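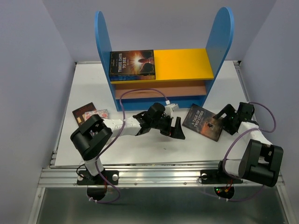 그림 1. 옆판이 파란 소형 책꽂이. 노란 윗선반 왼쪽에 표지가 어두운 책 한 권, 오른쪽 절반은 비어 있음.

교환 서가의 책은 왜 안 돌아가는가: 플렐몽(Plelmont) 기숙사 공유 책꽂이 한 학기 관찰
지역문화조사실습 기말 보고서 (최종본, 4장 수정함)
조원: Danica Babić, Snežana Kelmendi, 그리고 글쓴이. 글은 글쓴이가 정리, 표와 면담 기록은 나눠서 함.

1. 시작

원래 주제는 동네 헌책방이었음. 라자레비치(Lazarević) 서점 한 군데를 잡고 손님 흐름을 보려고 했는데 주인분이 학기 중에는 곤란하다고 하셔서 접었다. 대신 가까운 데서 찾은 게 기숙사 1층 복도의 교환 서가. 아무나 책을 놓고 아무나 가져간다. 대출 장부 없음, 담당자도 딱히 없음. 규칙이라고는 벽에 붙은 종이 한 장인데 "가져가면 하나 놓아 주세요"가 전부다.

처음 질문은 단순했다. 책이 얼마나 도는가. 그런데 첫 주부터 질문이 바뀌었음. 도는 책은 정말 빨리 돌고, 안 도는 책은 아예 안 움직인다. 중간이 별로 없다. 그래서 최종 질문은 이렇게 정했다.

첫째, 어떤 책이 남는가.
둘째, 책이 남는 게 내용 때문인가 자리 때문인가.
셋째, 남은 책을 사람들은 어떻게 생각하는가.

셋째는 Danica가 넣자고 한 것. 나는 빼자고 했는데 결과적으로 제일 쓸 말이 많은 부분이 됐다.

2. 먼저 읽은 것

선행 자료는 많이 못 봤다. 거리 책장이나 무인 책장을 다룬 글은 꽤 있는데 대부분 설치 소식이거나 운영 소감이고, 책 한 권 한 권이 어디로 갔는지를 따라간 글은 우리가 찾은 범위에서는 드물었음. 도서관 쪽의 장서 폐기(제적) 관련 글이 오히려 도움이 됐다. 오래 안 빌려 간 책을 어떻게 골라내는지, 이용자가 폐기를 왜 싫어하는지. 교환 서가에는 제적이라는 절차가 없으니까 비교가 됨.

용어 하나 정해 두고 간다. 이 보고서에서 "정체본"은 관찰 기간 내내 서가를 떠나지 않은 책. 우리가 붙인 이름이고 정식 용어 아님. 같은 칸 안에서 자리만 옮긴 책도 정체본으로 쳤다. 반대로 나갔다가 다시 들어온 책은 "회귀본". 이것도 우리 말.

3. 장소

플렐몽 기숙사는 역에서 나와 바른게이트(Varngate) 길을 따라 올라가면 나온다. 1층 복도 한쪽이 세탁실, 반대쪽이 우편함. 교환 서가는 그 사이에 있음. 세탁 끝나기를 기다리는 사람이 서서 책등을 훑어보는 자리라 위치는 좋은 편이다. 조명은 안 좋다. 저녁에는 아래 칸 제목이 잘 안 읽힘. 이게 나중에 중요해진다.

서가는 네 칸. 맨 위 칸은 어른 가슴 높이, 맨 아래 칸은 바닥에 거의 붙어 있어서 쪼그려 앉아야 보인다. 어느 칸에 무엇을 꽂으라는 안내는 없음. 그래도 느슨한 습관 같은 게 있긴 하다. 소설은 위, 교재는 아래. 면담에서 물어보니 누가 정한 건 아니고 "원래 그렇게 꽂혀 있어서" 따라 했다는 답이 많았다.

비교용으로 프룬뒤르몽(Prundurmont) 쪽 카페의 책장도 보려고 했다. 두 번 갔는데 거기는 카페 주인이 책을 골라 두는 방식이라 조건이 너무 달랐음. 본문 비교에서는 빼고 6장에 짧게만 적는다.

4. 방법

4-1. 목록

첫날 서가에 있던 책을 전부 적었다. 제목, 언어, 분야, 칸, 대략의 상태(깨끗함/보통/낡음). 모두 139권. 잡지와 팸플릿은 제외, 악보집은 포함. 악보집을 넣느냐로 한참 싸웠는데 Snežana가 제본된 건 책이라고 해서 넣었다.

책에는 표시를 하지 않았다. 스티커를 붙이면 사람들이 안 가져갈까 봐. 그래서 같은 제목의 다른 책이 들어오면 구별이 안 되는 문제가 있음. 실제로 문법책 하나가 그랬다. 책등의 긁힌 자국으로 구별했는데 자신 없다.

4-2. 확인

사흘에 한 번, 오후 세 시쯤 서가를 확인하고 목록과 맞춤. 시험 기간에는 두 번 빼먹었다. 빼먹은 날의 변화는 다음 확인 날에 합쳐 적었기 때문에 이 구간은 속도 계산에서 뺐음.

4-3. 자리 바꾸기

학기 중반, 4월에 한 번. 맨 아래 칸에 있던 책을 맨 위로 올리고 맨 위 칸 책을 아래로 내렸다. 가운데 두 칸은 그대로. 바꾼 다음 날 누가 책 몇 권을 도로 아래로 내려놓은 걸 발견했다. 다시 올리지는 않고 그냥 기록만 함. 교수님이 중간 발표 때 이걸 왜 다시 안 올렸냐고 물으셨는데, 우리는 그것도 이용자 행동이라고 봤다. 다시 올렸으면 실험은 깔끔했겠지만 서가가 우리 것도 아니고.

4-4. 면담

18명. 세탁실 앞에서 기다리는 사람에게 말을 걸어서 했다. 표본이 치우쳐 있다는 건 안다. 빨래를 직접 하고, 그 시간에 기숙사에 있고, 우리랑 말이 통하는 사람. 면담은 짧으면 오 분, 길면 세탁기 한 판. 녹음 동의를 안 한 사람은 메모로만.

사례는 못 줬다. 음료수를 돌리자는 말이 나왔으나 예산이 없어서 무산. 예산 얘기가 나온 김에: 지출은 복사비 1000원, 공책 값 2000원. 끝.

5. 결과

5-1. 남은 책

정체본은 교재가 제일 많다. 특히 판이 바뀐 교재. 그 다음이 자격시험 문제집인데 풀다 만 것들. 앞의 몇 장만 연필로 풀려 있는 책이 여럿 있어서 셋이서 좀 숙연해졌다. 그리고 컴퓨터 프로그램 안내서. 이미 화면이 달라진 버전.

소설은 잘 나간다. 언어는 생각보다 영향이 적었음. 영어 소설이 제일 빠를 줄 알았는데 얇은 책이 제일 빨랐다. 두께를 처음부터 재 두지 않은 것이 이번 조사에서 제일 후회되는 부분. 뒤늦게 남은 책 두께만 쟀고, 나간 책은 이미 없으니까 잴 수가 없다. 당연한 말인데 그때는 생각을 못 함.

시집은 회귀본이 많았다. 가져가서 읽고 돌려놓는 듯하다. 분량이 짧아서인지, 소장하기가 미안해서인지는 모르겠다. 면담에서 시집을 돌려놓았다는 사람은 둘. 한 명은 "한 편만 필요했다", 다른 한 명은 "룸메이트가 낭독을 시작해서"라고 답함.

요리책은 예상 밖. 다 나갔고 하나도 안 돌아왔다.

5-2. 자리의 효과

바꾸기 전에는 맨 아래 칸 책이 제일 안 움직였다. 바꾼 뒤 위로 올라간 책 중에 움직인 것은 소설과 여행서뿐이고 교재는 위에 가서도 그대로였음. 반면 아래로 내려간 소설은 느려졌다. 느려지긴 했는데 멈추지는 않았다.

정리하면 자리는 나갈 만한 책의 속도를 바꾸고, 안 나갈 책은 못 움직인다. 우리가 보기에는 그렇다. 다만 자리 바꾸기를 한 번밖에 안 했고 학기 중반 이후로는 어차피 다들 바빠져서 전체 속도가 떨어졌을 수 있음. 그 둘을 나눌 방법이 우리 설계에는 없다.

조명 얘기. 저녁에 오는 사람은 아래 칸을 거의 안 본다고 했다. 휴대폰으로 비춰 본다는 사람이 한 명 있었고 나머지는 "안 보이면 안 본다". 그러니까 높이 효과라고 부른 것 중 일부는 밝기 효과일 수도 있다. 손전등을 매달아 두고 비교해 보려고 했는데 시간이 없었다.

5-3. 눕혀 놓은 책

계획에 없던 관찰. 서가가 꽉 차면 사람들은 책을 세우지 않고 다른 책 위에 눕힌다. 이렇게 눕힌 책이 빨리 나간다. 책등보다 앞표지가 보여서 그런 것 같고, 방금 들어온 책이라는 표시처럼 읽히는 것도 있는 듯함. 면담에서 한 명이 정확히 그 말을 했다. "누워 있으면 새로 온 거잖아요."

그래서 Snežana가 학기 말에 혼자 해 봤다. 정체본 교재 세 권을 눕혀 놓음. 한 권이 없어졌다. 통계학 입문. 세 권짜리 시도라 결과라고 부를 수는 없지만 조에서는 환호했음.

반대로 칸이 반쯤 빈 상태면 사람들은 책을 덜 가져가는 느낌이 있다. 느낌이라고 쓰는 이유는 우리가 빈 정도를 따로 기록하지 않았기 때문. 목록에서 거꾸로 계산하면 되는데 두께를 모르니 안 된다. 또 두께다.

5-4. 면담에서 나온 말

질문은 세 개. 서가에서 책을 가져간 적이 있나. 놓은 적이 있나. 오래 남은 책을 치워도 된다고 생각하나.

앞의 두 질문은 예상대로라서 길게 안 쓴다. 가져간 사람이 놓은 사람보다 많았고, 놓은 사람은 대부분 이사철이나 학기 말에 한꺼번에 놓았다. "가져가면 하나 놓아 주세요"를 실제로 지킨 사람은 거의 없음. 종이를 읽은 적이 없다는 사람도 꽤 있었다.

셋째 질문에서 갈렸다. 치워도 된다는 쪽의 말.

"어차피 아무도 안 보는데 자리만 차지해요."
"옛날 판 교재는 틀린 내용이 있을 수도 있어서 오히려 안 좋지 않나."
"꽉 차 있으면 내 책 놓을 데가 없어서 그냥 들고 올라가요."

마지막 말이 중요하다고 봄. 정체본은 가만히 있는 것 같아도 들어올 책을 막는다.

안 된다는 쪽.

"누가 언젠가 필요할 수도 있으니까."
"버리는 건 좀. 책인데."
"제가 놓은 거라서요." (이 분은 한참 웃으심. 두꺼운 경제학 교재 주인)

치우는 데 찬성한 사람한테 그럼 직접 치우겠냐고 물으면 전부 싫다고 했다. 치워졌으면 좋겠지만 내 손으로 버리는 건 싫다. Danica는 이걸 교환 서가의 핵심 문제라고 본다. 책을 놓는 행동 자체가 버리는 걸 남에게 넘기는 면이 있다는 것. 나는 그 정도까지는 아니라고 생각하지만 풀다 만 문제집을 생각하면 할 말이 없긴 함. 조 안에서 의견이 안 맞아서 둘 다 적어 둔다.

6. 다른 데 잠깐

프룬뒤르몽의 카페 책장. 주인이 계절마다 책을 바꾼다고 했다. 빼낸 책은 상자에 담아 문 앞에 두고, 그래도 남으면 폐지로 보낸다고. 미안하지 않으시냐고 물었더니 "처음엔 그랬는데 상자에서 나가는 게 더 많다"고 하셨음. 상자에 들어가면 곧 없어질 책으로 보이니까 오히려 가져간다는 것. 5-3의 눕힌 책 얘기와 통하는 데가 있다. 놓인 모양이 메세지가 된다.

한 사람 말이라 일반화는 못 하지만 제안에 이 방법을 넣었다.

7. 한계

위에 흩어져 있는 걸 모음.

두께를 안 쟀다. 책에 표시를 안 해서 같은 책 구별이 불확실함. 시험 기간에 두 번 빠짐. 자리 바꾸기는 한 번뿐. 면담 대상이 세탁실 앞 사람으로 치우침. 밝기와 높이를 못 나눔. 새로 들어온 책은 적기는 했는데 분석은 첫날 목록 위주로만 했다. 들어온 책까지 넣으면 결과가 달라질 수도 있고, 이건 원자료가 있으니 누가 이어서 해 주면 좋겠다.

그리고 우리가 사흘마다 서가 앞에 서서 공책에 뭘 적고 있었다는 것. 면담에서 "감시하시는 분들이죠?"라는 말을 들었다. 영향이 없었다고는 못 하겠다.

윤리 문제도 짧게. 누가 무슨 책을 가져갔는지는 적지 않았고, 우연히 본 경우에도 기록에서 뺐음. 면담자 이름은 안 받았다.

8. 제안

기숙사 사무실에 낼 것. 아직 안 냄.

가) 맨 아래 칸을 "이번 학기까지" 칸으로 쓴다. 오래 남은 책을 여기로 옮기고, 학기가 끝나면 상자에 담아 문 앞에 둔다. 옮기는 사람은 순번제. 순번제가 될지는 모르겠다.

나) 새로 놓는 책은 눕혀서 놓기. 안내문에 한 줄 추가하면 됨.

다) 안내문을 다시 쓴다. 글씨가 작고 한 언어로만 되어 있다. 적어도 두 언어, 눈높이로.

라) 조명. 이건 우리가 할 수 있는 일이 아니라서 건의만.

마) 판이 바뀐 교재는 학과 사무실 쪽 책장으로. 거기서 원하는지는 안 물어봤음. 물어봐야 한다.

9. 역할 분담

목록 작성: 셋이 같이. 정기 확인: Snežana가 제일 많이, 나머지 둘이 나눠서. 면담: Danica와 글쓴이. 자리 바꾸기: 셋이 같이. 표 정리: Danica. 본문: 글쓴이. 맞춤법은 제출 직전에 봐서 틀린 데가 남아 있을수 있음.

10. 덧붙임

중간 발표에서 받은 질문 중 답을 못 한 것 둘.

하나는 나간 책이 읽혔는지 어떻게 아느냐. 모른다. 방에 꽂혀 있을 뿐일 수도 있고, 그러면 서가에서 방으로 정체 장소만 옮긴 셈이 된다. 면담에서 물어볼 수 있었는데 질문지에 없었음. 다음에 한다면 "그 책 지금 어디 있나요"를 꼭 넣을 것.

다른 하나는 책이 꼭 돌아야 하느냐. 발표 때는 당연히 그렇다고 대답했다. 지금은 반반. 면담한 사람 중에 책을 가져간 적도 놓은 적도 없는데 세탁 기다리면서 늘 같은 책을 서서 조금씩 읽는다는 분이 있었다. 두꺼운 역사책. 우리 기준으로는 정체본으로 분류된 책이다. 그 책은 자리 바꾸기 때 우리가 아래로 내렸고, 다음 날 위에 올라와 있었음. 목록의 이동 표시가 그거다.

원자료(목록, 확인표, 면담 메모)는 조별 폴더에 올려 둠. 확인표 뒷부분은 글씨가 급해서 읽기 어려우면 Snežana에게 물어보면 된다.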